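The third set of fingers

I said back in March that I would stop rebuilding the fingers and leave well enough alone, and my sister, who reads this blog mostly to keep an eye on me, has been kind enough to remind me of that promise twice. Well, I have broken it. The gripper has new fingers again, and I'd like to tell you how they came to be, because I enjoyed this round more than the other two put together (and I think they're better, too, which helps!).

For anybody who has joined since the spring, the project is a hand-held gripper. You carry it by the grip, you squeeze, the two fingers close, and a wide camera looks down over them so that you have a record of everything the fingers did. Later on I hope to put the same fingers on a small arm, which at the moment is a box of joints and good intentions under my workbench. I named the hand-held part Jesberg and the arm Andale, for no better reason than that I like having something to write on the lids of the parts boxes.

The first set of fingers was stiff as a board. They would hold a block of wood beautifully and fling anything round across the room. The second set was soft, and I was so pleased with how soft it was that I didn't notice for weeks that the tips folded outward as soon as you asked them to carry any weight. I must have picked up the same jar of buttons a hundred times, telling myself I was getting the knack of it. I was getting the knack of holding my wrist crooked.

So this time I went slowly. The ribs run across a tall triangle, wide at the bottom and narrow at the tip, and the idea is that when you press the inner face against something, the whole triangle bends around it a little and the tip comes in toward the object. It's an old idea and none of it is mine. What took me three evenings was the thickness of the ribs. If they are too thin, you're back to the folding tips. If they are too thick, you've made a very pretty wedge. I printed 5 pairs before I had one I wanted to keep, and the rejects are in a coffee can on the windowsill where I can be humbled by them in the mornings.

The purple, by the way, was the filament I had. I started the spool for a niece's birthday present and there was plenty left, and after living with it for a while I wouldn't change it. It's a cheerful thing to look down at.

The dark strips along the inside were Rosine's doing. Rosine Lecomte has the bench across from mine at Calloway, our shared workshop, and she repairs accordions, so she knows more than I ever will about gluing a thin flexible thing to another thin flexible thing and having it stay there. She had me sand both faces with 96 grit (I didn't know there was such a number, but it's what was written on the back of her sheet, in pencil), wipe them down, and then leave the clamps alone overnight. Leaving the clamps alone was the hard part. I am a checker. I went home so that I couldn't check.

The gray brackets gave me less trouble. I did drill the first one on the wrong side of the line and had to make it again, and then I made a second one to match the new one and it was a hair too long, and by that time it was past supper and I was talking to it. But they're on, and the screws pull up snug, and nothing rattles when you set it down.

Then came the desk. I have always tested on the bench, with blocks and jars and a tennis ball, and Rosine asked me, very reasonably, when I had last needed to pick up a wooden block in my ordinary life. Fair enough! So I took it to a proper desk with books and plants and a mouse on its pad, and I went for the mouse. A computer mouse is a wonderfully awkward object. It's smooth, it tapers, it's low to the desk, and there isn't a straight side on it anywhere. 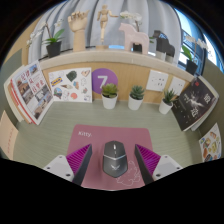
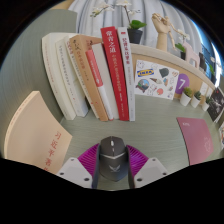 What I learned from an afternoon of mice is that I had been worrying about the wrong end of the squeeze. I kept fussing over how hard to close, when what mattered was how level I came down. If one finger is lower than the other, even by a little, the low one touches first and pushes, and you end up chasing the thing over the desk like a cat with a bottle cap. Come down level and close slowly and the pads do a good deal of the work for you. I tried it left-handed as well, and I was terrible, and I'm going to keep at it because the arm won't care which hand I favor.

The other lesson is about the trigger. The linkage I'm using is the one from the second build, a piece I call Lisside, and it was made for the softer fingers. With these, there's a spot in the last bit of travel where it goes from a gentle hold to a hard pinch all at once. You can feel it in your finger, a sort of step. I think the fix is a longer lever and a weaker spring, but I've also thought that about two other problems this year and been wrong both times, so let's say I'm hopeful – and I've ordered springs.

A few of you asked about the recordings. I save a short clip for each try, good or bad, and I have close to filled a folder I had set aside for 800 of them. The bad ones are the ones I go back to. There's one from the soft-finger days where a plum leaves the gripper sideways with such determination that I have shown it to dinner guests.

Next up is the lever, then a proper case for the cable, which at present is held on with a bread tie. After that I really will open the box with the arm in it. If anyone has used a weak torsion spring in something like this and would be willing to tell me the wire size, please leave a note in the comments. I read all of them, even the long ones, and I've no business complaining about long.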